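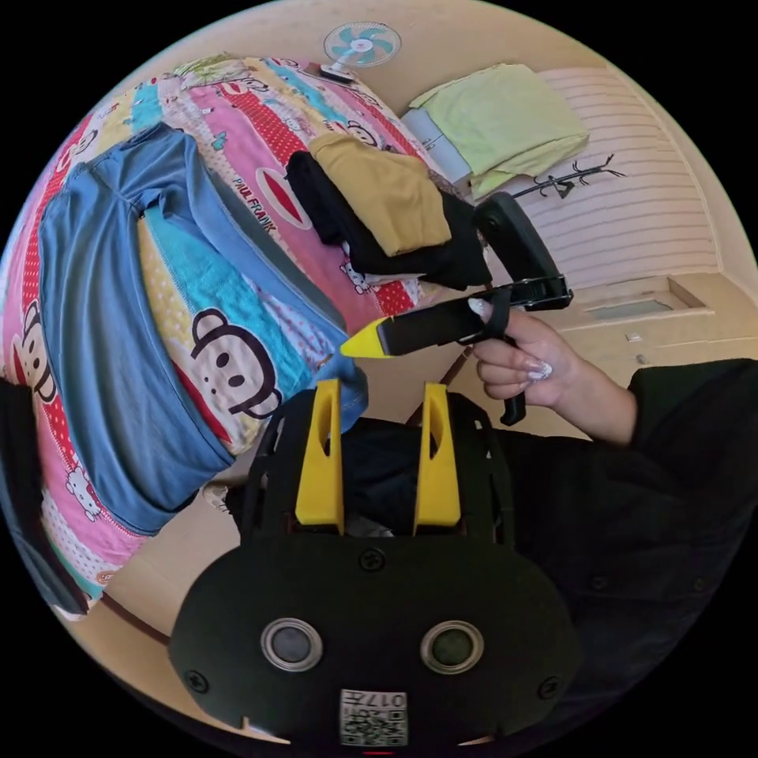
Thursday laundry thread (1/9)

Okay friends, it is Thursday, it is nearly 80 degrees in the bedroom, and I am finally sorting the clothes I have been stepping around all week. Come keep me company, I'll post as I go!

2/9
First, the quilt. Yes, it's the Paul Frank monkey one, and yes, I am a grown adult with a mortgage. Pink, yellow, blue, polka dots, that big goofy face grinning up at you while you match socks – I have tried sleeping under sensible gray bedding and I was sad for a month. The monkey stays.

3/9
My system, if you can call it that, is that everything gets dealt with on the bed. If I start on the couch I'll sit down, and once I sit down the laundry lives there until Sunday. On the bed I have to finish or I can't go to sleep.

4/9
Black things go first. They all look the same in a heap and I like to get them over with while I still have some patience. They are folded, sort of. The pile leans. My mother would refold the whole thing and I would let her.

5/9
The mustard one goes on top of the black so I can find it in the morning. I wore that color once on a trip to Ternby and a lady at the bakery told me it suited me, and I have been riding that compliment ever since.

6/9
Now the big blue one, which takes up half the bed all by itself. I lay it out flat, smooth it down with my hands from the collar to the hem, and then decide between folding and hanging. I nearly always say hanging and then run out of hangers. (I own 60 hangers. Where do they go??)

7/9
Somebody asked about the little fan behind the bed, the white one with the teal blades. I got it secondhand at the Moser Street flea market and I love it dearly. On a sticky afternoon it makes the difference between folding everything and lying face down on the monkey.

8/9
The pale green one on the white box by the wall is staying right where it is for now. I keep meaning to find it a proper home, and every week I drape it back over the same spot and tell myself next week. Same goes for the black hook rack – I do love those curly hooks, and I want to use them better than I do.

9/9
Anyway, the blue one is up next and then I'm making iced tea. Tell me what's in your pile tonight, and if you have a trick for keeping black clothes folded in a drawer, please share it, I am all ears!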